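# Painted dresser still tacky after two weeks, can I save it?

**Natalia Hinojosa** – posted 15 January 2018

I bought a used pine dresser in September and finally got to painting it over the holidays. It has three long drawers and two small ones at the top, and it's going in an alcove in my daughter's room where nothing from a store will fit. The alcove is 48 inches wide and the dresser leaves just enough room on each side to get a hand in.

What I did: wiped it down with a damp cloth, sanded the top lightly, then put two coats of Konus satin enamel on everything. It's oil based. I did the second coat the next morning. The old finish was a shiny orange varnish and I didn't strip it because the can says it goes over "previously finished surfaces."

It has now been more than two weeks and the paint is still sticky. The sides aren't too bad. The top is the worst, and if I leave a book on it for an hour the cover sticks and leaves a mark. The drawer fronts dent if I press with a fingernail. It's in the garage, which isn't heated, and it has been cold here. I moved a fan in but I can't tell any difference.

Do I wait longer, put something over it, or take it all off and start again? I would really like not to strip it. I also want to stencil her name on the top drawers afterward, and I have a can of Jultummont clear wax that I was going to finish it with. Would the wax stop the stickiness?

---

**Perla Rosales**

Don't put the wax on yet. Wax over soft paint seals it in and you will have a much bigger mess to clean up. It also makes it hard for any later coat of paint to stick, so if you need to repaint you'd have to get all the wax off first.

There are three things that could be going on, and you may have more than one of them.

The cold is the first. Oil enamel cures by taking up oxygen, and that slows way down when it's cold. Look on the can for the lowest temperature it can be used at. Most of them want 50 degrees or better, and that means the wood as well as the air. A dresser that has been sitting in a cold garage takes a long time to warm through. A fan moving cold air won't do much.

The second is the recoat time. "The next morning" could be fine in summer, but in a cold garage the first coat was probably still soft. The second coat skins over and the one below it can't get any air. Denting with a fingernail sounds like this to me.

The third is the old varnish. A damp cloth doesn't take off furniture polish or hand grease, and a dresser top gets years of both. You sanded the top but not the sides or the drawers, if I read you right. If you sand over polish without cleaning it off first, you can push it into the scratches, and then the paint has trouble drying or sticking. That could be why the top is the worst even though it's the part you sanded.

I would do this before deciding anything:

1. Bring it into the house, into a room that stays at 65 to 70 degrees day and night. Take the drawers out and stand them apart from each other.
2. Leave it alone for two full weeks. Open a window a little when you can. Don't put anything on the top.
3. After that, try the fingernail test on the back edge, the side and one drawer.
4. Also press a piece of masking tape down hard on a spot that won't show, and pull it off fast.

If the nail doesn't dent it and the tape comes up clean, you're fine. Sand lightly with 220, wipe it, and go on with your stencil. If the tape brings paint up with it, the paint never got a grip and waiting won't fix that. You'd have to take off at least the part that failed.

For the top, I'd be ready to strip it either way. It's one flat board and it's maybe an afternoon of work. Use a gel stripper and a plastic scraper, then wash the wood down the way the stripper label says and let it dry. Clean with a degreaser, sand with 120 and then 150, and use a bonding primer before any color goes on. Pine has knots that bleed through, so pick a primer that says it blocks stains. I've used the Ruangrit one on two pine pieces and the knots haven't come through on either.
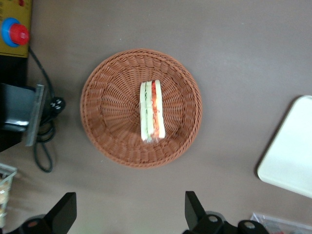 On the stencil, use a small stiff brush and get nearly all the paint off it on a paper towel before you touch the dresser. Two or three dry coats look better than one wet one. Acrylic craft paint will hold on oil enamel only if the enamel is fully hard and you've dulled the shine first. Put a clear coat over the letters, and test it on the back or inside a drawer before you use it on the front – some clears turn yellow over white.

If you still like the wax after that, wait 30 days from the last coat of paint.

One more thing about the alcove. Measure it at the floor, the middle and the height of the dresser top. Mine was out by more than half an inch from bottom to top, and I only found out when I had a freshly painted cabinet stuck in it.

---

**plendlow_dan**

Had the same thing with a toy box. Rubbed talcum powder on it and it stopped being sticky for a while, then it came back. Ended up stripping it. Next time just use water based, it dries in an hour and you don't have to wait around.

---

**Perla Rosales**

Water based is easier, I agree, but don't put it on top of soft oil paint. It will crack. And dry in an hour means dry to the touch. It still needs a couple of weeks before you set heavy things on it.

---

**Natalia Hinojosa**

Thank you both. I looked at the can and it does say 50 degrees minimum – I missed that. It has been in the 30s in the garage most nights. My brother is helping me carry it into the spare room tonight and I will do the tape test at the end of the month. I'll strip the top if I have to.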